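Recolha de demonstrações em bancada: procedimento para operadores

Última revisão: 7 de abril

O presente guia destina-se aos operadores que asseguram a recolha de demonstrações por teleoperação no âmbito do projeto Larnis. Aplica-se às bancadas equipadas com um braço de sete eixos e pressupõe a conclusão prévia da formação de segurança. As instruções relativas à calibração das câmaras constam de documento próprio.

1. Antes da sessão

Verifique se a área de trabalho do braço está desimpedida de pessoas e se o botão de paragem de emergência se encontra ao alcance da mão. Ligue o controlador, aguarde o fim do autodiagnóstico e só então desbloqueie as juntas.

Abra o programa de registo Bundier e selecione a tarefa na lista do dia. Não crie tarefas novas a partir da bancada; os pedidos são dirigidos à equipa de dados, que atribui o código e redige a instrução em linguagem natural.

Leve o braço à posição inicial e percorra lentamente todo o volume de trabalho. Observe o percurso dos cabos durante este movimento. Se algum ficar esticado ou se prender a um objeto, corrija a fixação e repita a verificação.

2. Preparação da cena

Os objetos da tarefa devem ser colocados dentro da zona que o braço alcança sem se aproximar dos limites das juntas. Os restantes objetos da bancada podem permanecer onde estão, desde que não obstruam a trajetória. Uma bancada com utensílios de uso corrente é preferível a uma superfície despida — o modelo será avaliado em ambientes habitados e deve aprender a ignorar o que não interessa à tarefa.

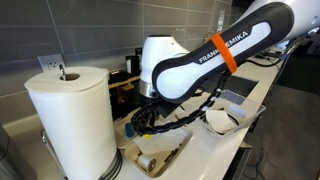 Entre episódios, altere a posição e a orientação dos objetos da tarefa. A alteração deve ser visível nas imagens de todas as câmaras; deslocações mínimas produzem episódios quase idênticos e pouco acrescentam ao conjunto. De 20 em 20 episódios, modifique também a disposição dos objetos circundantes.

3. Gravação de um episódio

Inicie a gravação com o braço imóvel na posição inicial. Execute a tarefa a um ritmo constante, sem pausas superiores a 2 segundos. Uma hesitação breve antes da preensão é aceitável. Se a preensão falhar, tente de novo no mesmo episódio e assinale a opção «com recuperação» — estes exemplos são úteis para o treino e não devem ser eliminados.

Termine a gravação depois de largar o objeto e afastar a garra. Classifique o episódio de imediato como concluído, parcial ou inválido. São inválidos os episódios em que:

a mão do operador entra no campo de uma câmara;
ocorre uma paragem de emergência;
o objeto manipulado não corresponde à instrução.

4. Fim da sessão

Reveja 12 episódios escolhidos ao acso pelo programa e confirme a classificação atribuída. Em caso de discrepância, reveja a sessão completa antes do envio.

Transfira os dados para o servidor Rarov e aguarde a mensagem de verificação. Não apague a cópia local antes de a receber. O conjunto reúne atualmente 3.420 episódios validados, e a próxima versão será fechada em agosto.

Bloqueie as juntas, desligue o controlador e preencha a folha de ocorrências, mesmo que nada haja a registar.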